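Ironing and folding cotton sheets: notes on table covers

The cover on a folding table does more work than the table does. I have gone through several of them in the last few years and have kept notes on each, mostly shrinkage, slip and how the surface behaves after a few weeks without washing. These are the notes in a more readable order.
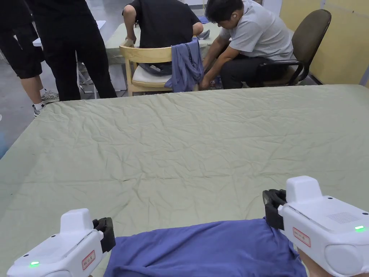
I now use a flat bed sheet. A purpose-made pad is better for pressing, but most of my table time goes to folding, and for folding the requirements are different. The cloth on top has to slide a little when you pull it square and then stay where you let go of it. A bare varnished top fails on the second count. Cotton poplin slides back toward you as soon as you lift a hand. Felt fails on the first: it grips, the lower layer stays put while the upper layer moves, and you end up with a diagonal crease that has to be shaken out and started over.

A plain-weave cotton sheet sits between the two. It should be washed at least twice before it goes on the table, without softener. Softener leaves a film that puts you back near the varnish end of the scale, and it takes several washes to get rid of it.

Color

Pale and plain. I used a striped cover for most of one winter on the theory that the stripes would help with alignment. They did when the stripes were straight, and they were straight for perhaps an hour after I put the cover on. After that I was squaring cloths to a line that had drifted, and the stack showed it. A pale green or gray gives enough contrast against white napkins and against dark towels, and it doesn't tire the eyes under a ceiling light. White covers hide the edges of white linen and show every bit of lint from everything else.

Creases in the cover

A sheet spread over a table and used daily wrinkles. Fine wrinkles don't transfer to the work when you are folding cold. They do transfer under an iron, especially with steam, so if you press and fold on the same surface you need to pull the cover tight each time or keep a second layer for pressing. I keep a wool blanket, folded in half, and lay it over one end. It comes off again when the iron is put away.

Clips are worth having at the corners if the table has an overhang to take them. I have tried elastic straps underneath, the kind sold for mattress sheets, and took them off. They pull toward the middle of each side and the corners go slack, so the wrinkles radiate inward from there.

Size

The sheet I have on at the moment is a Bennani double, hemmed on all sides. The listing gave the weight as 4 ounces per square yard and the item number as 2268, for anyone who cares to look for the same one. It was more than 17 inches too long for the table when new. After the first wash it lost a good part of that, and I left the rest hanging at the far side. On the near side I keep the drop short, because a long drop catches on chair arms and gets dragged along when you stand up.

Folding method for crumpled pieces

Anything that comes out of the dryer in a ball gets the same treatment. I wrote this out for Orestis Koutsoukos, who asked by email why his dish towels never stack flat, and he suggested putting it here.

Find two neighboring corners first. On a bunched cloth it is quicker to find one edge and run both hands outward along it than to hunt for corners in the pile. Hold the edge by its ends and lift until the rest hangs free. One shake is usually enough. Lay the far edge down on the table first and draw the cloth back toward yourself, so that the air goes out under the near edge. If you put the near edge down first, the air stays in and you have to smooth it out with a forearm.

Square it against the table edge, not against the cover. Fold the long way, then across. For towels with a thick hem, offset the first fold by the width of the hem so the two thick parts lie next to each other. A stack of ten towels folded hem on hem leans visibly to one side, and that was the whole of Orestis's problem.

Microfiber behaves differently. It clings to itself and it also clings to cotton, and the lay-down step takes two or three tries. I have had slightly better results on the blanket than on the sheet, which surprised me given what I said above about felt. The pile on the blanket may be long enough that the fibers don't catch. I haven't tested it properly.

Washing the cover

Every three weeks, at the same temperature as the towels. Dry it flat or over a rail and put it back on the table slightly damp. It will pull itself reasonably smooth overnight. Fully dry sheets go on with whatever creases they had on the rail and keep them.

Other covers tried

Fendine padded cover, model 2909. Good for pressing. The backing is a foam that started to crumble along the fold line in February, after I had been storing it folded in thirds. Store it rolled.

Brikemar oilcloth. Too slippery to fold on, and it can't be ironed on at all. I use it for cutting vegetables outdoors.

Hinduvari handloom bedspread. Heavy, with a raised rib, and handsome. The rib prints through onto thin cotton when you lean on it. It went back on the bed.

I still have a linen sheet to try. The weave is more open than I would like and I expect it to snag on hooks and zippers, but it was already in the cupboard. I will add the results to this page when it has had its three weeks.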